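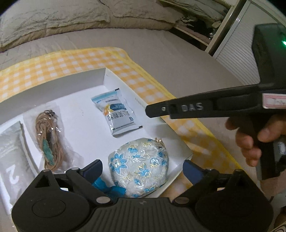
Who signs off the guest rooms before the winter bookings start?
Whoever did the walk-through, plus Ruth Agudelo for anything electrical.

CINDWOOD GUEST HOUSE — ROOM SAFETY CHECK, UPPER FLOOR
Date: 2026-10-25
Checked by: Muthoni Shemweta
Rooms: 4 to 6, plus landing

Smoke alarm, room 4 — OK. Tested, loud.
Smoke alarm, room 5 — OK but chirps. New battery please.
Smoke alarm, room 6 — FAIL. Nothing on test. Do not let this room until swapped.
Carbon monoxide alarm, landing — OK. Use-by is fine.

Windows
Restrictors, room 4 — OK
Restrictors, room 5 — left one loose, one screw missing. Brayan has the box of screws.
Blind cords, all — cleats fitted. Room 6 cord still hangs too long, shorten it.

Beds and bedding
Frames — room 5 slats shifted, pushed back, check agian next month.
Mattress labels — fire label present on all. Room 4 one is faded but readable.
Bedside lamps — 4 and 5 OK. Room 6 flex is pinched behind the headboard, unplugged it and left a note.

Heaters
Panel heater, room 4 — OK, 220 V plate matches the outlet
Panel heater, room 5 — dusty, smells when on. Clean before use.
Clearance from curtains — room 6 too close. Moved it, needs a proper bracket.

Landing and stairs
Handrail — wobbles at the top bracket. Eliécer to fix, he knows.
Exit sign — lit
Stair carpet — lifting on step 17, trip hazard, taped for now. Tape is not a fix!!
Extinguisher — gauge in green, tag out of date in December so book it now

Water
Hot tap, room 5 — very hot. Mixer valve needs turning down.
Shower mats — room 4 mat has no grip left, bin it.

Comments
Room 6 stays closed, key is with Milagros. Rooms 4 and 5 OK to let once the battery, mat, tap and restricter are done, and the heater wiped down. Initial each line when finished — not just the bottom of the page.

M.S.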